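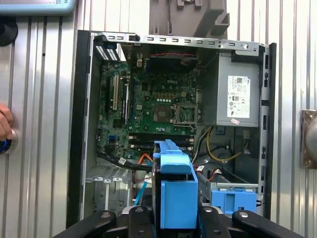

Side panel off, blue drive carrier out over the case.

March, late, can't sleep, tea gone cold beside me. I've been packing since breakfast and my back feels like it belongs to a much older person. The move to Jutby is creeping up and I keep finding new cupboards! I had no idea we owned so many lids. Lids for pots we gave away years ago, lids for jars, one enormous glass lid that fits nothing in the house (I tried it on everything, including the salad bowl).

The Primon people called back with their price, $1600, and I said yes before I could start dithering. It's a long haul, some 1000 miles with the detour, and they'll do the piano too, which the other outfit wouldn't touch. I was so relieved I walked down to Mussa and had the big breakfast at two in the afternoon. Eggs, potatoes, the works. I'm going to miss that place. I already asked the girl at the counter if they'd ever think of opening another one and she laughed at me, kindly.
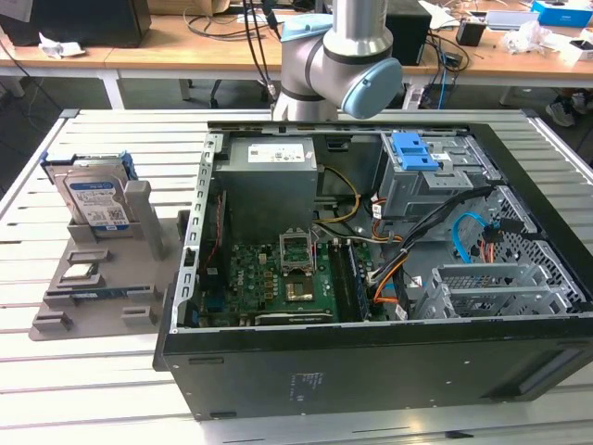 Deciding what stays and what goes is the part that wears me out. Clothes are easy, I'm ruthless with clothes. Paper is terrible. I sat on the floor of the back room for most of the morning reading old birthday cards and then felt guilty about the ones I threw out, so I went and got two of them back out of the recycling. The heavy stuff I'm judging purely on whether I can carry it down the stairs by myself. A big black computer tower like that one, lying on its side with the cover off, at least has a handle scooped into the bottom panel, and I wish somebody had thought of doing the same for my sewing cabinet. I dragged that thing across the hall on a bath towel and it left a mark anyway. I'll put the rug over it until the landlord comes by, or maybe I'll just own up.

I did get 12 boxes taped and labeled before supper, and I'm proud of that. Labeled properly this time, too. On the last move I wrote MISC on almost everything and spent a whole winter without the potato peeler. So now it says things like "good scissors, stamps, candle ends, the small colander," and if the movers think I'm peculiar they can think it on the drive.
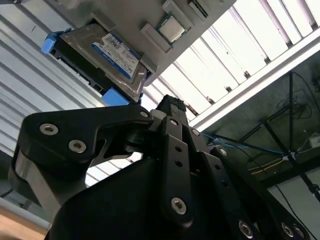

The one label I gave up on was for the kitchen drawer. You know the drawer. I tipped the whole thing into a shoebox and wrote DRAWER and shut it before I could start sorting the rubber bands. Then I needed the tape measure, and of course it was in there, under everything, so I had to cut the box open again.

Supper was crackers and the end of the soup. I ate standing up because the chairs have coats on them.

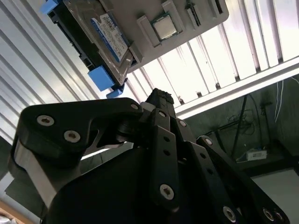
After that I started on the Guvov bookcase, the tall one, and that was a mistake at that hour. It's been up for years and I had to take every shelf out one at a time, and the books are all over the bed now, so I'm writing this on the couch. The screws are the silver kind with the hex socket, same as the ones in that curved black piece on the left, and I own a whole jar of hex keys, and the right size was missing! I went through the jar with my glasses on and again with my glasses off. In the end I borrowed one from downstairs and got the top off, and one side, and then something went crack and I decided to stop for the night.

Tomorrow: bathroom cabinet, return the hex key, call about the mail. Also buy milk. And more tape, the wide brown kind, I'm down to the last bit of the roll.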